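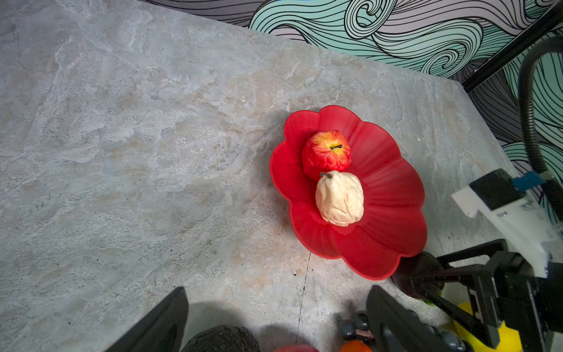 How do you clean artificial fruit without taking the color off?

Use lukewarm water, a drop of mild dish soap and a soft brush, and keep the water away from the stem. Most faded pieces were scrubbed too hard or left to soak.

Print this page | E-mail this page

How to clean and arrange a plate of artificial fruit
By Nima Khosravi
Oct 30, 2021

Fruit that sits out in a kitchen picks up grease as well as dust, so a feather duster only does half the job. I do mine every January and again in the summer.

What you need

A bowl of lukewarm water, dish soap, a soft toothbrush, two cotton cloths and a dry paintbrush. I use Paltex cloths. An old T-shirt works.

Cleaning

1. Brush off loose dust with the dry paintbrush. Start at the stem and work down.

2. Test first. Dab a damp cloth on the underside and wait 5 minutes. If color comes off on the cloth, stop there and keep to dry brushing.

3. Smooth fruit, such as an apple, can be wiped with a damp cloth. Go lightly over any painted streaks.

4. Wrinkled or pebbled fruit, such as some pears and most avocados, needs the toothbrush. Dip it, shake it out and use small circles.

5. Wipe with the second cloth, wrung out in plain water. Leave the fruit on a towel overnight. Foam pieces can take up to 3 days.

If a stem comes loose, put a dot of craft glue in the hollow and hold it for a minute.

Arranging

Wash and dry the plate before anything goes back on it. A glossy plate shows fingerprints, so handle it by the rim.

On a small plate, two pieces are enough. An apple and a pear go well together. Let them touch, and turn one stem toward the other. A red scalloped plate suits a pale pear, and it will take a red apple too if the apple has some yellow in it. With a busy wall behind the counter, keep the plate to one color.

Dark fruit gets lost on a dark plate. Put avocados in a white bowl or straight on a light countertop.

Keep the plate away from the stove and out of direct sun.

Print this page | E-mail this page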